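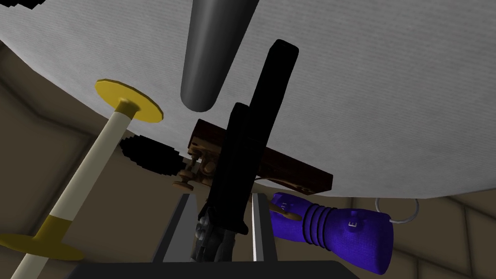 *Render: Saimi Savolainen / Tonumeo*

## 6. Fitting and setting up the Tareo coilover kit

This section covers front and rear installation, ride height, preload and initial damper settings for cars used in drift and circuit competition. Read section 5 (Tools and consumables) first. Torque values not given here are in the factory service manual for the vehicle.

**Caution:** Never work under a car supported only by a jack. Use rated stands on level concrete. Chock both wheels at the end that stays on the ground.

### 6.1 Before removal

1. Park the car on the surface that will be used for final measurement. Mark the tire positions with tape so the car can be returned to the same spot.
2. Set cold tire pressures to the values you run on track.
3. Measure from the centre of each wheel to the fender lip, vertically. Record all four values on the set-up sheet at the back of this manual.
4. Disconnect the negative battery terminal if the car has electronically controlled dampers. Fit the Niskanen bypass modules supplied in bag C before reconnecting it.
5. Spray the lower strut bolts, end link nuts and rear shock bolts with penetrating oil. Leave overnight if the car has been driven on salted roads.

### 6.2 Front installation

1. Raise the front of the car and remove the wheels.
2. Unclip the brake hose and the wheel speed sensor lead from the strut. Do not let the caliper hang on the hose.
3. Remove the stabilizer bar end link from the strut.
4. Support the lower control arm with a second jack. Remove the two lower strut bolts.
5. Loosen the three upper mount nuts. Hold the strut from below while removing the last one.
6. Check the pillowball mount on the new unit. The arrow on the top plate points toward the centre of the car.
7. Lift the unit into the tower and fit the upper nuts finger tight.
8. Align the lower bracket with the knuckle and insert the bolts from the front. Fit new nuts. Used nuts must not be put back on.
9. Refit the end link, hose and sensor lead. Turn the hub from lock to lock by hand and check that neither line is stretched or touching the spring.

**Note:** Cars fitted with the Jinari wide-angle knuckle need the 12 mm offset spacer between the end link and the bracket. Without it the link contacts the spring perch at full lock. The spacer is in bag B and is the same part on both sides.

**Caution:** Never loosen the centre shaft nut with the spring loaded.

### 6.3 Rear installation

1. Raise the rear of the car and remove the wheels. Remove the trunk trim to reach the upper mounts.
2. Support the lower arm at its outer end. Remove the lower shock bolt, then the upper mount nuts.
3. Lower the arm slowly and withdraw the unit. On cars with a separate rear spring, take the spring out at this stage and keep the upper rubber seat.
4. Fit the new unit with the adjuster knob facing the rear of the car.
5. Fit the lower bolt and nut but do not torque. Rubber-bushed joints are tightened at ride height only (see 6.5).
6. Route the remote reservoir hose, where fitted, clear of the driveshaft and the exhaust. Minimum clearance to the exhaust is 50 mm. Fit the heat sleeve if this cannot be achieved.

### 6.4 Spring preload and ride height

Ride height is set with the lower bracket. Preload is set with the spring perch. The two adjustments are independent on this kit, and the perch must not be used to raise or lower the car.

1. With the unit unloaded, turn the perch up until it just touches the spring and the spring can no longer be rattled by hand.
2. Turn the perch one further full turn. This is the standard preload for all supplied springs.
3. Lock the perch with the upper collar, using both C-spanners.
4. Loosen the lower bracket collar and thread the body in or out of the bracket to change height.
5. Confirm that the body is threaded past the inspection hole in the bracket. If thread is not visible through the hole, the bracket is not sufficiently engaged and the car must not be driven.
6. Lock the bracket collar.

Match left and right sides before moving on to corner weighting. Starting from unequal lengths makes the corner weight figures difficult to interpret.

### 6.5 Settling and final torque

1. Refit the wheels and lower the car. Roll it forward and back one car length several times to release the tires.
2. Return the car to the tape marks. Load the driver's seat with ballast equal to the driver in full gear.
3. Measure all four corners again and compare with the set-up sheet.
4. With the suspension loaded, torque the upper mount nuts, lower strut bolts, end links and rear lower bolts. Tighten the wheel nuts to 120 Nm unless the wheel manufacturer gives another figure.
5. Mark each fastener with a paint pen.
6. Have the alignment set before any driving above parking speed. Toe will have moved, often by a large amount.

Recheck every marked fastener after 200 km or after the first practice day, whichever comes first.

### 6.6 Initial damper settings

Adjusters are counted from fully closed. Turn clockwise by hand until the knob stops, then open by the number of clicks given. Do not use pliers, as the needle seat will be damaged.

| Use | Front (clicks open) | Rear (clicks open) |
|---|---|---|
| Road, to and from events | 20 | 22 |
| Circuit, dry | 10 | 12 |
| Drift, dry | 8 | 14 |
| Drift, wet | 14 | 18 |

Change one end at a time, two clicks per run. If the car is slow to take a set on initiation, close the front first. If the rear skips over joints during transition, open the rear before altering tire pressure.

**Note:** The drift values were developed on a rear spring softer than the front. If you have fitted the optional stiff rear spring, start two clicks further closed at the rear.

### 6.7 Service

Clean the threads with a nylon brush and water after each event. Do not use wire brushes or brake cleaner on the body coating. Apply dry lubricant to the threads; grease holds grit and will seize the collars.

Dampers used in competition should be returned for oil and seals every July, or at the end of the season in regions where July falls mid-calendar. Include the set-up sheet with the units. Address returns to Rosaire Li, Damper Service, Tonumeo, and write the kit serial number on the outside of the carton.

Section revised Monday, April 3, 2023. Replaces all earlier versions of section 6. Spring rates for heavier chassis have moved to appendix D.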